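The Desk at the End of the Hall

My sister-in-law Joyce Mbwambo folds laundry at a desk. It isn't a big desk, and it was never meant for laundry, but the bed is too low for her back and the kitchen table always has somebody's lunch on it. So the clean clothes go where the homework goes, and the homework slides over to make room.

I spent a morning there in May, mostly to talk about sweaters. Joyce has strong opinions on sweaters! She won't hang a knit (hangers give them shoulders, she says, and she's right, I have a cardigan that proves it) and she won't stack more than four in a drawer. Anything ribbed goes on the bottom of the pile, anything smooth goes on top.
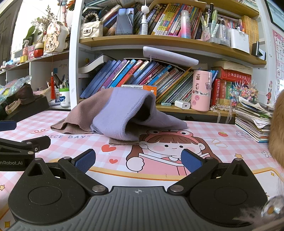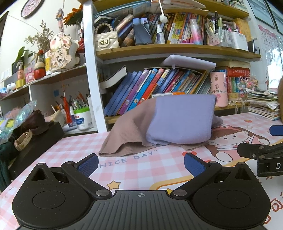 Lavender over brown, on the NICE DAY tablecloth.

Her fold is the old department-store one, more or less. Lay the sweater face down, smooth the back with the flat of your hand, bring one side in to the middle, lay that sleeve straight down, then do the other side and fold up from the hem. I learned it years ago at a shop called Mastia, where I lasted one winter and refolded the same display table so many times I did it in my sleep. Joyce learned it from her aunt, Mwajuma Mrema, who ran a dress stall and could do a cardigan in the air without putting it down on anything. I've tried that. Please don't ask to see the results.

The part I took home with me was the shelf rule. If you fold near books, the books stay put and the clothes move on the same day — no parking a pile there overnight, or by the weekend you've got a second closet. I bought a cotton cloth for my own table (800 at the market, talked down from 1,000, and I was very proud of myself) and I've stuck to the rule pretty well. There's a gray pullover that has been sitting by the dictionaries for a while now. I'll get to it after supper.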